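# Plistosex (kit de manipulation robotique)

**Plistosex** est un kit de manipulation sur table commercialisé par la société Inadau, destiné à l'enseignement technique et à l'évaluation de méthodes de commande. Il se compose d'un jeu de pièces colorées, d'un effecteur à doigt unique et d'un logiciel de pilotage nommé Reddy.
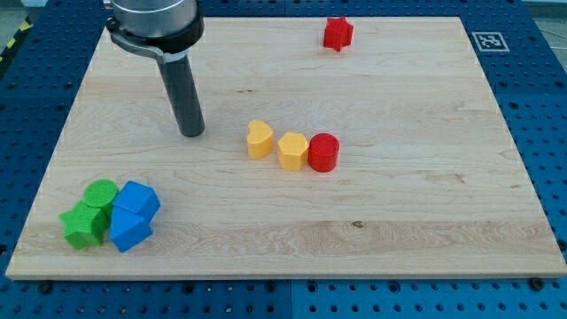 **À quoi sert un effecteur à doigt unique ?**

Il sert à déplacer des objets par poussée, sans préhension. La commande porte sur la position de la pointe dans un plan parallèle à la surface de travail, ce qui réduit le nombre de variables à traiter et reporte la difficulté sur la prévision du mouvement de l'objet poussé.

## Principe

Le kit relève de la manipulation non préhensile. L'effecteur, un doigt cylindrique à bout arrondi, est orienté vers le bas et exerce un effort latéral sur les pièces. Le déplacement obtenu dépend du point de contact, de la géométrie de la pièce et du frottement avec le plateau. Une pièce poussée hors de l'axe de son centre de frottement pivote en même temps qu'elle avance.

Les contacts entre pièces constituent le cas le plus difficile. Dans un amas, la poussée se transmet aux pièces voisines, et une pièce inclinée ou en appui sur une autre ne répond plus au modèle plan employé par défaut.

## Composition

Les pièces sont des prismes et des cylindres de faible hauteur, en plastique mat. Le jeu associe plusieurs formes (étoile, cœur, hexagone, pentagone, triangle, disque épais) à quatre couleurs : rouge, jaune, vert et bleu. Une même couleur est portée par plusieurs formes, de sorte qu'une consigne fondée sur la seule couleur peut rester ambiguë.

Le plateau en bois se pose sur une table perforée. Le bras n'est pas fourni ; l'effecteur se monte sur une bride au moyen d'un adaptateur vendu séparément.

## Logiciel

Reddy reçoit les consignes sous forme de positions cibles ou d'instructions textuelles courtes. La bibliothèque livrée comprend 39 exercices répartis en 6 niveaux, du déplacement d'une pièce isolée au tri complet par couleur. Chaque essai est limité par défaut à 32 secondes, valeur modifiable dans le fichier de configuration. Un journal enregistre la trajectoire de la pointe et l'état final des pièces.

La version 2, publiée en septembre, a ajouté la détection des pièces inclinées et l'arrêt automatique en cas d'effort excessif sur la pointe.

## Limites

- Les pièces ne peuvent être ni soulevées ni empilées volontairement.
- Une pièce arrivée contre le bord du plateau ne peut être ramenée vers le centre que par une poussée latérale, parfois en plusieurs passes.
- L'étalonnage doit être repris après tout déplacement du plateau.
- Le modèle de frottement suppose une surface homogène.

## Produits apparentés

Inadau propose également Troltedent, une pince à deux mors compatible avec le même adaptateur et avec Reddy. Les exercices de poussée ne sont pas transposables directement à cette pince, dont la largeur impose d'autres distances d'approche.

*Dernière révision : 9 février 2025*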